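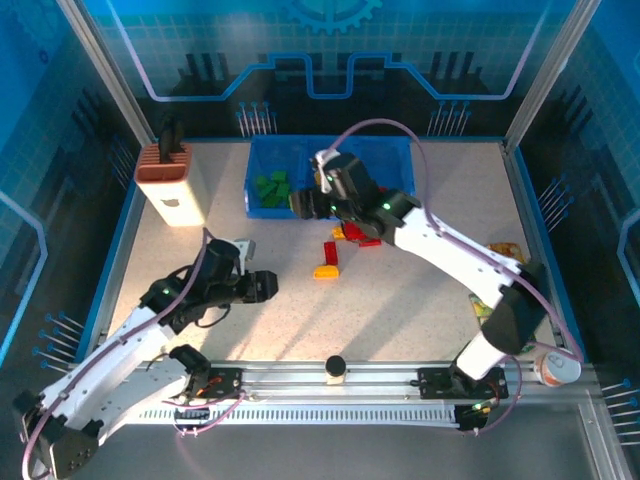

Re: Sorting the building blocks

Veerle Prins wrote:
> Do we keep all colors in one bin? I have 2 bins left from Witden.

Dear Veerle,

I would prefer one color for each bin. The green ones are already in the blue bin, in the left half. The red, orange and yellow blocks on the table can go in your two bins. For the 500 blocks we ordered in April, I will ask Nanna for more.

Kind regards,
Mireille Marchal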